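Rirnport Forum
Suche im Forum … Erweiterte Suche Los
Haushalt & Gerätetechnik > Waschen und Trocknen

Weidenkorb vor dem Frontlader: Tür, Kanten, Feuchtigkeit

7. November 2019, von Agata Pagano
142 Kommentare in dieser Rubrik · 11 Mal geteilt

apagano
Ich stelle den Wäschekorb zum Be- und Entladen direkt vor die Maschine, unter die offene Tür. Frontlader, schwarz, auf hellgrauen Fliesen. Der Korb ist rechteckig und aus Weide geflochten, vorher hatte ich einen runden aus Kunststoff. Seit dem Wechsel drei Punkte:

1. Der Rand des Korbs liegt nur knapp unter der Unterkante der Tür. Wenn ich den Korb nicht weit genug vorziehe, streift die Tür beim Schwenken über das Geflecht.
2. An dünnem Strick habe ich zweimal einen gezogenen Faden gefunden. Ich vermute die Innenseite des Korbs, kann es aber nicht belegen.
3. Der Boden des Korbs steht direkt auf den Fliesen. Nach dem Schleudern ist die Wäsche noch feucht, und ich weiß nicht, wie lange das Geflecht das mitmacht.

Zurück zum Kunststoffkorb will ich nur, wenn es einen technischen Grund gibt. Wie handhabt ihr das?

trommelwart
Zu 1: Korb schräg stellen. Eine Ecke zeigt zur Maschine, die lange Seite läuft dann vom Schwenkbereich weg. Mit der langen Seite parallel zur Front hast du über die ganze Breite des Bullauges die gleiche Engstelle, mit der Ecke nur an einem Punkt. Der Weg von der Trommel in den Korb bleibt kurz.

Zu 2: Fast immer die Stakenenden. Bei geflochtenen Körben werden neue Ruten angesetzt, die Enden liegen innen oder außen. Bei billiger Ware innen, und sie sind schräg geschnitten. Mit einem alten Nylonstrumpf über der Hand die Innenseite abfahren, der bleibt an jeder Stelle hängen, die auch am Strick hängen bleibt. Enden mit dem Seitenschneider bündig abnehmen, feines Schleifpapier drüber.

Zu 3 kann ich nichts sagen, ich habe Kunststoff.

Kalkgrenze
Ich halte Weide in diesem Raum für eine Fehlkonstruktion. Das Material nimmt Wasser auf, quillt, trocknet, schwindet. Das ist bei einem Brotkorb egal, bei einem Wäschekorb nicht. Dazu kommt Abrieb von gefärbter Weide auf heller Wäsche, der geht bei nassem Kontakt in die Faser. Kunststoff mit geschlossenem Boden und gelochten Seiten, fertig. Den kann man auswischen.

apagano
Die Weide ist hell und ungefärbt, jedenfalls nach Angabe des Händlers. Abfärben habe ich bisher nicht gesehen. Eher umgekehrt: Eine neue dunkelblaue Hose hat innen am Boden einen Schatten hinterlassen.

Das mit dem Strumpf mache ich.

nordschleuder
@Kalkgrenze: Quellen und Schwinden schadet Weide weniger als dauerhaftes Austrocknen. Flechter weichen das Material vor der Verarbeitung ein. Brüchig wird ein Korb neben dem Heizkörper. Problematisch ist Staunässe unter dem Boden, weil die Fliese nichts aufnimmt. Zwei Leisten quer unter den Korbboden, eingebunden und nicht genagelt, und die Luft kommt durch. Mein Korb steht seit 11 Jahren in der Waschküche und hat keinen Schimmel.

Kalkgrenze
Einzelfall. In einem Bad ohne Fenster sieht das anders aus. Und wer Leisten unter einen Korb binden muss, damit er funktioniert, hat den falschen Korb.

nordschleuder
Wer das Bad nicht lüftet, bekommt den Schimmel zuerst in der Türmanschette. Dann ist der Korb das kleinere Problem.

feinripp
Zur Manschette, weil es gerade genannt wurde: Tür nach dem Waschgang offen lassen, Waschmittelschublade ebenfalls ein Stück herausziehen. Falte der Manschette unten auswischen, dort sammeln sich Flusen und Restwasser. Ich benutze dafür einen alten Waschlappen und sonst nichts.

Zum Korb: Ich lege einen Baumwollsack ein, Kanten über den Rand geschlagen. Damit ist das Thema gezogene Fäden erledigt und der Korb bekommt kaum Feuchtigkeit ab. Den Sack wasche ich mit. Es gibt fertige Einsätze von Kaimal, die sind für meinen rechteckigen Korb zu kurz gewesen. Ein alter Kissenbezug, an zwei Seiten aufgetrennt und umgenäht, passt besser.

trommelwart
Der Einsatz hat einen Nachteil. Feuchte Baumwolle liegt dann flächig am Geflecht an. Wer den Korb nach dem Aufhängen leer stehen lässt, muss den Sack herausnehmen, sonst ist die Belüftung von der Seite weg.

feinripp
Richtig. Der Sack hängt bei mir nach dem Aufhängen mit auf der Leine.

Kalkgrenze
Also Leisten drunter, Sack rein, Sack raus, Enden abschneiden, Strumpf über die Hand. Mein Korb kommt unter die Brause und ist sauber.

48erDrehmoment
Frage an apagano: Wie hoch ist der Korb, und steht die Maschine auf einem Sockel? Bei mir sind es 48 Zentimeter vom Boden bis zur Unterkante der Öffnung, dort passt fast jeder Korb drunter. Ohne Sockel fällt die Auswahl enger aus. Manche legen noch eine Antivibrationsmatte unter, ich habe die dünne von Vultine, die bringt an Höhe kaum etwas.

Außerdem: Bei einem Frontlader gehört das Gewicht nicht auf die offene Tür. Ich kenne Leute, die beim Ausräumen den Wäschehaufen auf dem Glas zwischenlagern. Das Scharnier nimmt das auf Dauer übel, die Tür hängt dann und der Haken trifft das Schloss nicht mehr sauber.

apagano
Kein Sockel. Die Maschine steht auf den eigenen Füßen, ausgerichtet mit der Wasserwaage. Den Korb habe ich nicht gemessen, er passt unter die Tür, aber ohne Reserve. Auf der Tür liegt bei mir nichts.

Zwischenstand nach dem Strumpftest: Fünf Stellen auf der Innenseite, davon vier in einer Ecke. Abgeschnitten und geschliffen. Ob das die Fäden erklärt, weiß ich erst nach ein paar Maschinen Strick.

nordschleuder
Geschliffene Enden mit einem Tropfen Leinöl abreiben und gründlich trocknen lassen, bevor wieder Wäsche hineinkommt. Das Öl bitte sparsam, sonst hast du es in der Bettwäsche. Öllappen nicht zusammengeknüllt liegen lassen, die können sich selbst entzünden.

Kalkgrenze
Leinöl in einen Wäschekorb. Da bin ich raus. Wenn schon, dann unbehandelt lassen.

feinripp
Da stimme ich Kalkgrenze ausnahmsweise zu. Unbehandelt und glatt reicht.

saumzugabe
Andere Frage zum Ablauf: Sortiert ihr im Korb oder vorher? Ich habe einen einzigen Korb und lege dunkel auf die eine Seite, bunt auf die andere. Beim Beladen greife ich dann nur eine Hälfte ab. Für Leute mit wenig Platz reicht das. Rot bleibt bei mir getrennt, bis es ein paar Wäschen hinter sich hat, auch bei gemustertem Stoff mit weißem Anteil. Gerade da sieht man das Ausbluten zuerst.

trommelwart
Vorher sortieren, ein Korb pro Maschine. Im gemeinsamen Korb rutscht beim Tragen alles zusammen. Farbfangtücher ersetzen das Sortieren nicht. Zum Waschmittel: Für Dunkles flüssig ohne Bleiche, ich nehme Destari, für Weißes Pulver. Bei vollem Korb lieber zwei Ladungen fahren als die Trommel stopfen. Oben sollte noch eine Hand hochkant über die Wäsche passen.

saumzugabe
Ein Korb pro Maschine setzt voraus, dass man Stellfläche für mehrere hat. Bei mir ist zwischen Maschine und Wand Platz für genau einen.

48erDrehmoment
@apagano: Kannst du zeigen, wie der Korb jetzt steht? Von schräg oben sieht man am ehesten, ob die Ecke im Schwenkbereich der Tür liegt.

apagano
Korb steht jetzt schräg, wie von trommelwart vorgeschlagen. Noch ohne Einsatz, den nähe ich erst, wenn nach dem Schleifen wieder Fäden gezogen sind. Sortiert wird bei mir auch in einem Korb, Dunkelblaues und Blaues rechts. 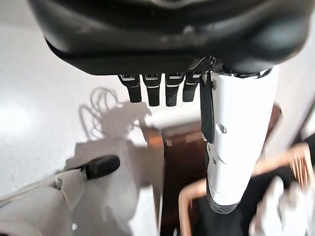
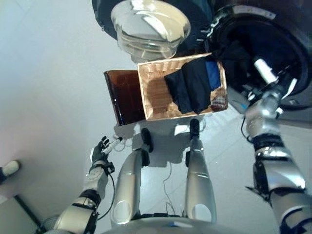

Zweites Bild: Tür offen, Weidenkorb schräg davor.

48erDrehmoment
Danke. Ich würde ihn noch eine Handbreit zu dir ziehen, wenn die Tür zugeht. Zum Ausräumen kann er so bleiben.

trommelwart
So war es gemeint. Den Standplatz kannst du dir auf einer Fuge merken, dann muss man beim nächsten Mal nicht probieren.

Kalkgrenze
Der Korbboden liegt flach auf der Fliese? Dann bleibe ich bei meinem Einwand, mit oder ohne Schräge.

apagano
Ja, noch ohne Leisten. Ich stelle ihn nach dem Aufhängen hochkant an die Wand, damit der Boden abtrocknet. Zum Strick melde ich mich wieder.

2 weitere Antworten anzeigen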